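Heffernan bench, part 4: the tray, the offsets and the card slot

October was mostly fixture work. Part 3 ended with the arm closing on the power supply release tab and letting go again without moving the case, and I said the next post would be about the parts tray. It is, with a detour into grip width.

For anyone arriving from the Plaven forum thread: the bench is in the back bay at Tramside, the shared workshop, and the job is to put a desktop tower together and take it apart again with one arm and a two-finger gripper. Hard drive, expansion card, processor, memory. The tower lies on its side with the panel off. I picked an old office machine because its latches and release tabs are blue plastic and can be worked without a screwdriver.

The tray is printed in gray. Version one was a flat plate with pockets traced from the parts, and it failed in a boring way: every pocket was a good fit, and a good fit leaves no room for fingers. Version two raises the lips around the processor pocket and stands the drive on end, so the gripper can come straight down on it and close on the sides. The memory holders are long slots along the front edge. I have not tuned those yet.

Print time for the full tray was 63 hours across several pieces. Wissam Chidiac let me run the long ones overnight on the Zalley printer, which holds size better than mine. The drive slot still came out tight and I opened it up with a file. If you print your own, test the slot as a short stub first.

The table is slotted aluminum extrusion. That is good for clamping and bad for registering anything, as a part can slide along a rail and look correct from every angle but one. I now measure tray position from a corner of the case and store it as an offset in the arm's base coordinates. The offset file has grown to 421 lines, most of it comments about which numbers not to trust.

Two cameras matter for alignment. The fixed one gives me the coarse position of tray and case. The wrist one does the last part of the approach, where the fixed view is blocked by the arm itself.

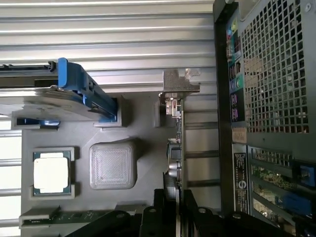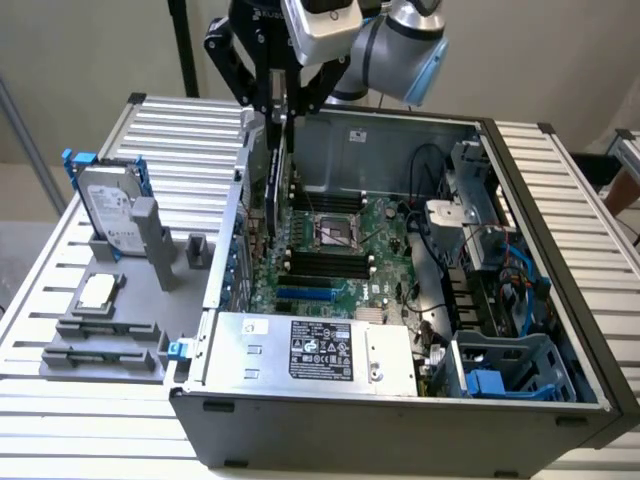
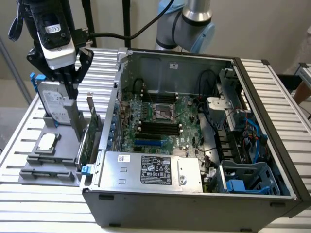

First, the processor in its pocket from the wrist camera; second, the gripper holding the expansion card over the board; third, the gripper above the drive in the tray.

The card is the hard one. It is narrow, so the fingers have very little to hold, and any tilt in the grip turns into an angle at the slot. I tried closing at 70 percent force and the card rotated between the fingers on contact. At 60 it slipped upward when the edge met the slot. The present setting sits between the two, with a slower descent and a stop on force instead of on height. It seats most of the time. When it doesn't, the arm backs off, shifts a little along the slot and tries again, up to three times before it gives up and waits for me.

Ilir Golob suggested gripping by the metal bracket, since that is stiff and always in the same place relative to the card edge. It works for lifting. For insertion it puts the push at one end, and the far end of the card stays high. I may come back to it with a second push from above using closed fingers.

The drive is easy by comparison. The blue caddy has enough flex to guide itself once the front corners are in, and the bay takes up the rest of the error. I approach from above, close, lift clear of the tray and only then turn the wrist. Turning early caught the cable on the tower once – it now has an extra clip and a longer loop.

Things I changed in the code since part 3:

The release move checks finger position after opening. Before, it assumed.

Wrist camera exposure is fixed. Auto exposure reacted to the bright top of the processor and lost the pocket edges.

The pick order comes from a plain list in a text file, so I can reorder parts without touching the planner.

I have not attempted the processor into its socket with power applied to anything, and will not for a while. The lever on the retention frame needs its own motion, a hook and a sweep, and the present fingertips are too blunt for it. New tips are drawn but not printed. Part 5 will be the lever, or the memory slots if the tips come out badly.

The tray files are on the project page under version two. The drive slot in them is already the wider one.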